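Support > Ladell recorder > Set-up guide > 4. Recording a drama series

February, by the Flellville viewers' help desk

4.1 Before you set a series link

The leaflet in the box says the Ladell will "find and keep every episode of the shows you love". Treat that as a hope. The recorder follows whatever listing the channel sends it, and drama listings are often poor. Pilots go out under a different title, two-part finales get filed as films, and repeats turn up marked as new.

You will need the remote, the four-digit PIN you chose in section 2, and a working listings page. If the listings are blank, go back to section 3. A series link made from a blank page will save happily and record nothing.

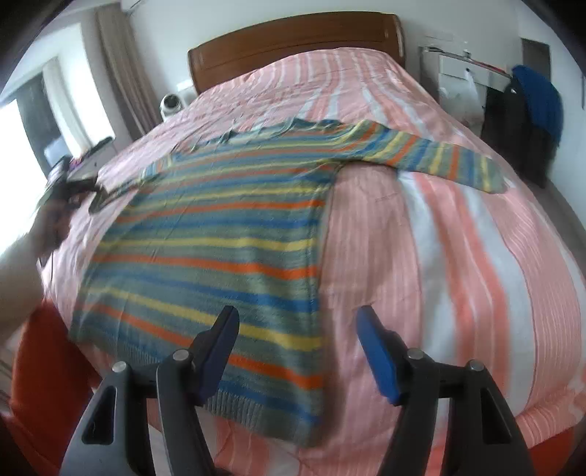

Flellville, February

The steps were checked again this month on software version 7. Older versions put Series Link under Tools, and the wording differs a little.

1. Press Guide and go to the channel showing the drama. We used Stelturby on 1403, where the prison serial Huenchumán goes out at 9 p.m.

2. Highlight the episode and press the i button. Read the synopsis. If it gives no episode number, the link may not hold from one week to the next.

3. Press Record once for the single episode, or twice for the series. A stack of small red squares means the series link is on.

4. Choose New Episodes Only if you like, but see the caution below.

5. Set End Late to ten minutes. The default is none, and live programmes earlier in the evening push everything back.

6. Press Back until the menu closes. Don't press Exit on this screen. On our recorder it threw away the padding from step 5 and kept the rest.

CAUTION: New Episodes Only trusts the channel's own label. In our test it skipped the second part of a double bill and recorded a trailer.

4.2 Checking that it took

7. Open Planner, then Scheduled. Each coming episode should have its own line.

8. If only one line appears, delete it and start again from step 1, using a later episode.

Note: Ladell describes its Smart Match feature as able to tell a remake from the original. We left it on for a fortnight and it couldn't. Turn it off under Settings, Recording, Smart Match, particularly if you follow any crime drama with a one-word title.
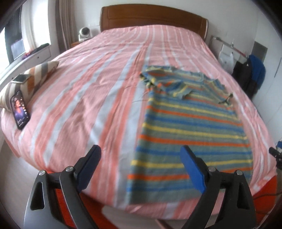 One reader wrote to say that Smart Match had worked perfectly well in their house, that it had picked up all of Huenchumán including the repeat of the pilot, and that this guide was being unfair to it. It may behave better on some channels. We would still look at the Planner before going out.

4.3 Space on the disc

The box promises more than 3000 hours. That figure is for the lowest picture quality, in which dark scenes turn to mud, and most modern thrillers are dark scenes.

9. Go to Settings, Storage, and set Quality to High.

10. Set the disc warning to 80 per cent. It comes on as a small yellow bar in the Planner and nowhere else.

11. Turn Auto Delete off. When it is on, the oldest recordings go first, watched or unwatched, and a serial you are saving up will lose its opening episode.

To keep one episode for good, highlight it in Recordings and press the green button. A padlock appears beside the title. Locked episodes survive a software update but are lost in a factory reset (section 9).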